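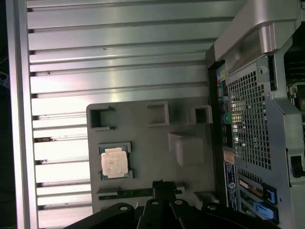 4. Setting up the Corkero amplifier in its place

Please read this chapter fully one time before you begin. The work takes one evening if the cables are already cut to length. You need a cross-head screwdriver, a wire stripper, a soft cloth and a small torch. Keep the carton and the foam pieces until you are sure that you will keep the amplifier.

This chapter is for the Corkero stereo amplifier used with passive loudspeakers, for example the Gestham bookshelf pair. If you have active loudspeakers, go to chapter 6.

4.1 Choosing the place

1. Choose a shelf or a cabinet which is level and does not shake when a person walks in the room.

2. Measure the free height above the shelf. The amplifier needs 13 cm of free air over its top cover. At the left and the right side it needs 5 cm.

3. Check the back of the cabinet. If it has a closed back panel, the warm air stays inside. Remove the panel or choose another place.

4. Keep the amplifier away from radiators, from fireplaces and from windows where the sun comes in during the afternoon.

5. Put the amplifier on its four feet. Do not lay it on a carpet, a blanket or a cushion, also not for a short test.

CAUTION: The cooling fins become hot when the amplifier plays loud for a long time. Do not touch them during use and for half an hour afterwards. Do not put candles, vases or drinks on the top cover.

Note: Other devices may stand beside the amplifier but not on it. A record player should have its own shelf, otherwise you can hear a hum from the transformer through the cartridge.

4.2 Preparing the loudspeaker cables

The mains plug must be out of the wall during all of this section.

1. Measure the way from the amplifier to each loudspeaker along the wall, not through the air. Add 50 cm for each side.

2. Cut both cables to the same length, also when one loudspeaker stands nearer. Put the extra length in a loose bend behind the furniture. Do not wind it in a tight coil.

3. Look for the mark on the cable. One of the two conductors has a stripe, a ridge or printed letters. In this guide the marked conductor is always the positive one (+).

4. Separate the two conductors for the last 5 cm.

5. Remove 1 cm of the insulation from each conductor. If you cut through many of the fine strands, cut the end off and do it again.

6. Twist the strands with your fingers until no single strand stands out.

If you prefer banana plugs, the Wulberg screw type fits the terminals of the amplifier. Plugs which need solder also fit, but please solder them far from the amplifier.

4.3 Connecting the loudspeakers

1. Turn the terminals at the back to the left until you see the hole in the metal post. Do not turn them off completely.

2. Put the marked conductor of the left cable in the red terminal with the letter L. Put the other conductor in the black terminal with the letter L.

3. Close the terminals with your fingers only. Pliers will break the plastic cap.

4. Connect the other end to the left loudspeaker, red to red and black to black.

5. Do the same for the right side.

6. Take the torch and look at all terminals again. No strand may touch the metal panel or the next terminal.

CAUTION: A short circuit between red and black can damage the output stage. The guarantee does not pay for this damage.

Note for loudspeakers with four terminals: Leave the metal bridges between the upper and the lower terminals in place, and connect the cable to the lower pair. Connection with two cables for each loudspeaker is possible, see chapter 9.

4.4 Connecting the sources

The inputs at the back are named PHONO, LINE 1, LINE 2 and OPTICAL.

1. Connect the record player to PHONO. This input is for moving magnet cartridges. Fasten the thin earth wire of the record player under the screw marked GND.

2. Connect a tuner, a cassette deck or a CD player to LINE 1 or LINE 2. White goes to left, red goes to right.

3. Connect the television to OPTICAL. Take the small transparent caps off both ends of the optical cable first. The plug goes in only one way round and you will feel a small click.

4. In the sound menu of the television, choose the setting PCM or Stereo. With other settings you will have silence or a strong noise.

If your record player has its own pre-amplifier and it is switched on, use a LINE input. With two pre-amplifiers one after the other the sound is much too loud and distorted.

The Doucet streaming box belongs on LINE 2. It takes its power from the small socket next to this input, and this socket should not be used for charging telephones.

4.5 First switching on

1. Turn the volume knob fully to the left.

2. Set the tone knobs to the middle position.

3. Put the mains plug in the wall socket. Use a socket directly in the wall if you have one near. If you must use a multiple socket, do not share it with a heater or a refrigerator.

4. Press the power button. The lamp is orange for some seconds and then it becomes green. You will hear a click from the relay.

5. Choose the source and start the music.

6. Turn the volume knob slowly to the right until you hear the music at a low level. Go from one loudspeaker to the other and listen that both play.

7. Play a piece with a singer and sit in the middle. The voice should come from the point between the loudspeakers. If the voice seems to come from everywhere and the bass is thin, red and black are changed on one side. Switch off, pull the plug and go back to 4.3.

Let the amplifier play at a normal level for 2 hours. It is normal that the case becomes warm and that there is a light smell of new paint on the first day.

4.6 If something is not right

The lamp stays orange.
The protection circuit is active. Switch off, pull the plug and disconnect both loudspeakers. Switch on again. If the lamp becomes green now, the fault is in a cable or a loudspeaker. If it stays orange, please contact the service.

There is a low hum with the record player.
Check the earth wire. Move the record player further from the amplifier and keep its signal cable away from mains cables.

The amplifier switches off after one hour of loud music.
It is too hot. Check the free space from 4.1 and let it cool with the power off. In July we receive many letters about this, and mostly the amplifier stands in a closed cabinet.

One side is silent.
Change the left and the right plug of the source. If the silence moves to the other side, the source or its cable has the fault.

4.7 Cleaning

Pull the mains plug and wait until the fins are cold. Remove dust between the fins with a dry, soft brush, always along the fins. Wipe the case with a dry cloth. Spray cleaner and compressed air are not suitable, because they bring dust and liquid inside.

Do this two times in a year, or more often if you have animals in the home.

Text of this chapter: Verna Pettigrew. Last changed 10/23/21.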